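Why the Prarnholm newsletter now goes out to fewer people

Eluned Voyle
Notes on publishing and audiences

In February I removed almost 700 addresses from the mailing list of the newsletter I edit. It was a decision I had put off for two years, and several readers have since written to ask about the reasoning behind it. I set it out below at greater length than a reply by email would permit. 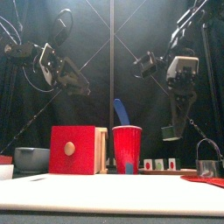

Reading time: 6 minutes

The Prarnholm newsletter began as a monthly letter to former colleagues. It grew by recommendation, later by a sign-up form at the foot of each article, and for one unfortunate season by a prize draw. The draw brought in a large number of addresses in a short period. Very few of the people behind them had any interest in regional publishing, and most did not open a single issue after the winner was announced.

I continued to report the full figure to sponsors and contributors. It was accurate in the narrow sense that the addresses existed. When Kheri Athumani agreed to write a piece on library funding, he asked how many people might be expected to read it, and I gave him the size of the list. He received two replies. I have thought about that exchange a good deal.

The practical difficulties came later. Messages to certain mail providers were being delayed or placed in junk folders, including those sent to subscribers who had been with us from the first issue. Neema Kimaro, who handles the technical side of our mailings, had advised for some time that a high proportion of unopened mail was harming delivery to everyone else. She recommended a clear rule and a fixed date on which it would be applied.

The rule we adopted was as follows. Any subscriber with no recorded opening or click over the previous year would be sent one plain message asking whether they wished to remain. Those who did not answer within the month would be removed. No incentive would be offered, and the subject line would state the purpose of the message.

Of those contacted, 103 asked to stay. A number of them explained that they read every issue with images switched off, so that our software had never recorded an opening at all. I should caution other editors on this point. Open rates are an estimate, and a reader may be attentive for years without appearing in them. 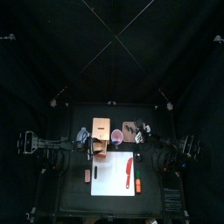 The list now stands at a little over 900. Replies to the March issue were higher than for any issue in the preceding year, although I would not wish to draw firm conclusions from a single mailing. That issue carried Zarmeena Kiani's article on parish magazines, a subject on which our readers hold strong opinions, and it would probably have produced a full inbox under the old arrangements as well.

One sponsor chose not to renew on learning of the smaller figure. I regret this, but I do not dispute the decision. Our remaining sponsors have been sent the new numbers together with click figures for the past six issues, and the rate card has been revised downwards.

Toàn Ngô has asked whether the same exercise should be applied to our social media accounts. I am inclined to leave them alone. A dormant follower costs us very little, and the work of identifying such accounts by hand would be considerable. The sign-up form is a different matter. It now requires confirmation by email and states how often we write, and the tick box that was selected by default has been taken out.

The review will be repeated each February. Anyone who was removed in error may rejoin through the form on the contact page, and back issues will be sent on request.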